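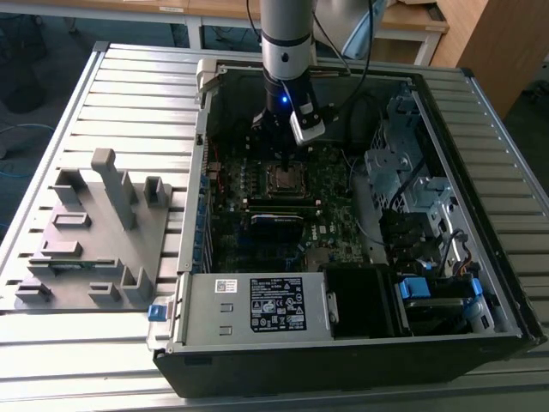
An open Dell tower on its side, with blue clips at the drive bays.

Repair shops price desktop work by the hour, and the hour is decided by the case. A release tab that moves under a thumb takes seconds. A screw behind a drive cage takes a driver, a magnet and patience. Office towers with colored tabs and clips put the service points where a technician can find them, and buyers should treat that as a specification on par with memory or clock speed.

At Pryor we maintain 575 desktops. The purchasing form has 50 lines and only 2 of them concern access to parts. Ramesh Kaushik, who drafted it, argues that failures are rare. They are, but the machines stay in service for years, and memory and drives get changed in working units too. I would add a timed drive swap to every bid and reject any case that needs more than one tool.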